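Search Munddale Community Help Search All topics Food & Eating Out

Ordering a catered lunch for a family reunion – how far ahead, and how much food?

My cousin and I got handed the family reunion this year and I'm already in over my head. We have the picnic shelter at Pondov Park for an afternoon in May and I'd love to have the food brought in so my aunts aren't stuck making potato salad at midnight again. The budget is $500 and we're feeding up to 40, with a bunch of those being kids who'll eat a roll and run off.

I've been looking at the trays from Holst Deli and the hot lunch from Tremelero. Holst is cold stuff mostly (sandwiches, slaw, a fruit tray) and Tremelero does baked ziti, chicken and salad in those big foil pans. I priced out Tremelero online and it came to $553 with delivery, so a little over. Has anyone here ordered from either one for an outdoor thing? How early do I need to call? And do I really need to order for every single person? I hate throwing food out but I'd hate running out even more.

Also, do they bring plates and serving spoons or is that on me? The website is no help at all.

3 answers

Mathis Delaunay

I've ordered from Tremelero for outdoor parties a few times now, so let me see if I can save you some grief! First thing, call them. Don't use the online form. The form charges you for the full setup, with the person who stays and serves, and for a park shelter you don't need it. Ask for "drop-off only" and I bet your total comes down under your number. Mine did, and I had the big salad and two pans of ziti on there.

For timing, I'd call as soon as you know your date, even if your headcount is still a mess. They'll pencil you in and you can change the count until 9 days out. May is graduation season and the good delivery slots go fast – the late morning ones especially. I waited one year and got stuck with a 3:30 p.m. drop-off for what was supposed to be lunch. My brother-in-law went and bought hot dogs. We still hear about it.

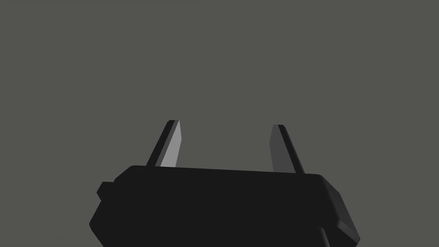 On how much to order, I count two little kids as one grown-up and then I leave it alone. No extra on top. The ziti pans are deep and people always take less of it than you'd think when there's chicken sitting next to it. What does run out is bread, every time, so pick up a couple bags of rolls at the store and keep them in the car. Same goes for drinks. Catering prices on lemonade are kind of nuts and you can mix up a cooler of it for next to nothing.

Plates and forks are included if you ask, but serving spoons weren't when I ordered, and I ended up dishing out salad with a coffee mug. Bring two big spoons and some tongs from home. Bring clips for the tablecloth too, the shelter at Pondov gets a real breeze off the water.

Oh, and ask about the wire racks with the little fuel cans underneath. They're a few bucks extra, and the chicken is a lot better for it if your crowd shows up late like mine does. Check with the park office that you're allowed to light them though. I think they're fine with it under the shelter but I've never gotten that in writing.

shelterlunch

Holst is good but order the small sandwiches, not the long ones. The long ones get soggy in the middle. They gave us paper plates that were way too thin. We spent right at $500 for a retirement lunch but that was with two cookie trays and I think one would have been plenty.

pk_munddale

just do pizza

Last updated: May

Comments

original poster here – I called Tremelero and drop-off only did get us under! Thank you Mathis. Going with the chicken and one pan of ziti plus rolls from the store like you said.

Does anybody know if Holst does gluten free? I need it for a baby shower and the phone just rings and rings.

They have a gluten free wrap but you have to ask for it, it isn't on the menu. Try calling before the lunch rush.

Pizza gets cold, pk. We tried it at that same shelter.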